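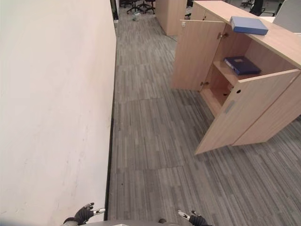
Both hands out in front of the open cabinet, one binder on the shelf and another on top.

Workshops > Builders > Interviews

23 August 2023
By the Lalteo newsletter desk
6 min read

The builder behind Nekisine asked me to leave names out of this, on the grounds that half the people at the Lalteo shared workshop have soldered something on it and she'd only forget one of them. So she is "the builder" here, and the robot is Nekisine, which is what everybody shouts across the room anyway.

We talked over a pot of tea that went cold twice, because she kept getting up to fetch things. First a bag of finger joints, then a bracket that had snapped in July, then a second bracket that had snapped the same evening. "I keep all of them," she said, laying them out by my cup. "I like to see how wrong I was."

Nekisine began at her kitchen table as a single arm meant to hand her tools while she worked on bicycles. It was terrible at it, she says, and very slow, and she loved it to bits. The second arm came when she joined Lalteo and got regular use of a decent printer and a proper bench. The hands came last and took longer than everything else put together (she has redone the thumbs 11 times, and is itching to do them again).

The fingers are black, with pale tips, and the tips are what she most wanted to talk about. "The first ones were hard and shiny and everything just skated off them. You'd watch it close on a binder, ever so gently, and the binder would slide away like a bar of soap. So I started casting softer ones, and I've got a drawer full of rejects, and some of those were too sticky and wouldn't let go. I was peeling a folder off the poor thing with both hands!"

Binders come up a lot in conversation with her. The job she has set herself this summer is storage cabinets, the low wood kind with hinged doors, and getting a flat binder off a shelf and up onto the top. I said that sounded modest. She laughed for quite a while.

"You try it with stiff wrists. A binder lying flat on a shelf has hardly any edge to get hold of. You can't pinch it from above, there's a shelf in the way of your knuckles. You have to come in low, drag it toward you until it hangs over a bit, and then get your fingers under. I do it without thinking and I've been doing it since I was six. Nekisine has been doing it since July."

Doors are their own headache. A hinged door swings into exactly the space where the robot wants to stand, and in a narrow aisle there isn't much room to back away. Her early habit was to drive up close, and she has the dents to prove it. These days the base stops further off and the arms do more of the reaching, a change suggested by a member who mostly makes guitars and had been watching her bump into things for a week.

The steering software is her own, built on a little motion package called Sonusov that a friend wrote and she has patched so heavily the friend no longer recognizes it. The wheels and base came out of an older project of hers, Żak, a cart that was supposed to follow her around the garden. "Żak was not a success. Żak went into the pond. But the motors dried out beautifully and I've never had a moment's trouble from them."

I asked how she knows whether it's getting better. She pulled out a spiral notebook, very dog-eared, in which she has written up 239 tries at the cabinet, each with a line or two about how it went. Some of the lines are just one word and I can't print those. Others are rather sweet. Next to one she had written "nice approach, lovely, then dropped it," and next to another, "carpet seam again."

The carpet seams get her quite worked up. Tiles look flat until you roll something heavy over them, she told me, and then a tiny bump at the wheels turns into a big wobble by the time it reaches the fingertips. She has tried softer wheels, slower starts, and waiting a couple of seconds before reaching. Waiting helped most, and it cost her nothing, which still annoys her a little after what she spent on wheels.

She puts in nearly 16 hours a week on it, mostly evenings, and she's cheerful about how long it will all take. Next on the list is a better wrist, then a cable run that doesn't snag on handles, then possibly a coat of paint, though she has been saying that about the paint for as long as anyone can remember. If you have opinions about silicone, she would like to hear them. Bring a sample if you can, and she'll put the kettle on.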